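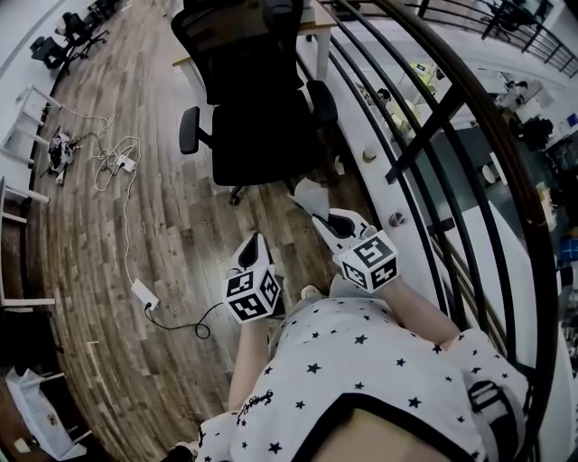
The office on the upper level of the old Lachance building in Kunville has a floor that people notice before they notice anything else. It is wood plank, it runs right up to the railing, and on the day I went up there in August a good part of it along the left was given over to cables. White ones lay in a tangle near the wall with a power adapter on the end, and a second adapter sat by itself with a black cable looped out from it. A black mesh chair on casters stood in front of the light wooden desk. Anyone who has rolled a chair over a cord knows how that goes.

Offices set up on mezzanines have become common in towns like Kunville, where old shops and small warehouses are being turned into shared work space. The upper level is usually the cheaper part to rent. At Lachance it measures 472 square feet and costs $412 a month. The trouble is power. The building was wired for the ground floor, and the people upstairs get by on whatever outlets were put in along the walls.

Clifford Girard has fitted out offices for 16 years, most of them for Drostgate, a small firm that sells used desks and chairs. He starts with the cords. He has the tenant unplug everything, lay it out on the floor and put a strip of masking tape on each adapter with the name of what it runs. Adapters that don't match anything go in a box. If no one has asked for them in a month, they get recycled.

After that he moves the desks. He wants them within six feet of an outlet and out of the path to the stairs. White-legged desks like the ones at Lachance are light enough for two people to lift, and he would sooner shift a desk than run an extension cord across a floor. Cords go up under the desktop in a wire tray. Drostgate sells one made by Mokier for $59, and Girard says a cheaper one works if the screws are long enough.

Shelving goes against the wall, with boxes on the bottom. He keeps anything small away from an open railing. At one job a stapler went through the bars and landed in a fish tank.

The whole thing took an afternoon at the last place he did. He charges by the hour and brings his own tape.

Related
Used office chairs: what to check before you buy
Kunville's upstairs rentals fill up
Fixing a desk that wobbles
Where to recycle old chargers

August
By the Home & Work desk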